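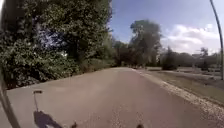
Aug 7, 2018

Shot tracking notebook, entry 27

Subject: release height bias in the free throw and catch-and-shoot data, Warkton practice court.

Picking up from the last entry. The release height numbers from the north basket were still reading high against the hand-measured values, and the south basket numbers were fine. Spent the morning on the north side only.

Setup as before. Two sideline cameras on the Matsuda clamps, one baseline camera, ball model unchanged, all three synced off the same trigger. Sampling at 120 frames per second. Calibration wand passed through the volume from the restricted area out to a step behind the three-point line. Residuals looked ordinary on all three cameras, so the problem isn't showing up there and I stopped looking at residuals as a guide.

The reference measurement is the pole with the tape targets, stood on the foul line, targets at 6, 7, 8 and 9 feet. North basket read the 9-foot target 1.4 inches high and the 6-foot target 0.2 inches high. So the error grows with height. A straight offset in the floor plane would have given the same error at every target. A scale error would grow in proportion to height, and this grows faster than that. I plotted the four points and they bend.

Checked the lens profile file for the baseline camera. It was the one from December, before the lens was swapped. The camera was loading it by serial number of the body, and the body didn't change, only the lens. The two sideline cameras have their original lenses and their profiles are correct.

Made a new profile with the large checkerboard. Sixty poses, nine rejected for blur. Reloaded, recalibrated, repeated the pole:

9 ft target: 0.3 in high
8 ft target: 0.2 in high
7 ft target: 0.2 in high
6 ft target: 0.1 in high

Good enough for release height. Not good enough for entry angle at the rim if anybody wants tenths of a degree, but nobody has asked for tenths.

Reprocessing. The summer set has 2,671 tracked shots. Of those, 1,471 were at the north basket and need to be run again. The remaining 1,200 stand as they are. Raw video for all of the north shots is on the array, so this is machine time and no new sessions are needed. Started the batch before lunch. First pass failed after a few minutes: the Trirnis export script writes session folders with a space in the name and the reprocessing script splits on spaces. Quoted the paths, restarted.

While it ran I went back over the question of what we call release. Three definitions are in use in this notebook and they don't agree:

a) last frame with fingertip contact, judged by eye
b) first frame where ball center acceleration is within tolerance of free flight
c) the Trirnis default, which fits a parabola to the early flight and runs it backward to where the fit departs from the track

Definition (a) is slow and depends on who is judging. Two of us marked the same 40 shots in spring and differed by one frame on 11 of them and by two frames on three. Definition (b) is sensitive to smoothing. Definition (c) comes out late, which puts the release point higher and farther forward, and it does this more for shooters with a flat shot. For a comparison of one player against himself this doesn't matter much. For a table that puts guards and big men side by side it does, and the draft table for the coaches does exactly that.

Decision for now: use (b), with the smoothing window fixed at seven frames, for everything in the summer set. State it in the table header. Anything already sent out under (c) gets marked as such. Don't mix them in one column.

Results so far, partial batch, 612 north shots through at the time of writing. Mean release height at the north basket came down 0.9 inches. North and south means for the same shooters are now within 0.3 inches of each other, against 1.2 before. The shot-to-shot spread within a shooter hardly changed, as expected from a fixed distortion. Release time unchanged. Entry angle dropped by a bit under half a degree on the north side, but see the remark above about tenths.

One consequence. The note in entry 22 that shooters release higher at the north basket late in a session was wrong. The late blocks were mostly at the north basket and the early blocks were mostly at the south, so what looked like a change with time was a change of basket. I have struck the note and left it legible. The fatigue question is open again. It needs a session where both baskets are used in both halves, and the current session plan doesn't do that.

Floor notes. The Bumberg return machine under the north net is in view of the baseline camera when it is pushed all the way in, and its upper rim covers the ball for two to four frames on low-arc makes. Moved it back 10 inches to a tape mark. Makes are unaffected at release but the rim crossing was being interpolated on those shots. Have not gone back to see how many. The tape on the old mark is still down and should come up so it isn't used by mistake.

Battery on the handheld trigger at 40 percent after one morning. It was at full charge. Either it was left on overnight or the cell is going. Swap it and watch.

Also: rim height checked with the laser, both ends. North 10 ft 0 in, south 9 ft 11 7/8 in. Within what I can read. Court surface at the foul line is level to the limit of the bubble.

To do

Finish the north batch, then rerun the per-shooter table under definition (b).
Key the lens profile to lens serial plus body serial. Refuse to load on a mismatch. A warning would scroll past.
Put the pole check at the start and end of each session, both baskets. It takes about 6 minutes.
Fix the folder naming in the export script at the source and take the quoting out of nothing, leave it in too.
Redraw the session plan with baskets alternated by block.
Count the low-arc makes with interpolated rim crossings.
Pull up the old tape.

Added later: batch at 1,108, no further errors. One session has the baseline camera missing its first 50 seconds. Those shots are two-camera solutions — flagged in the comment field, kept in for release height, left out for entry angle.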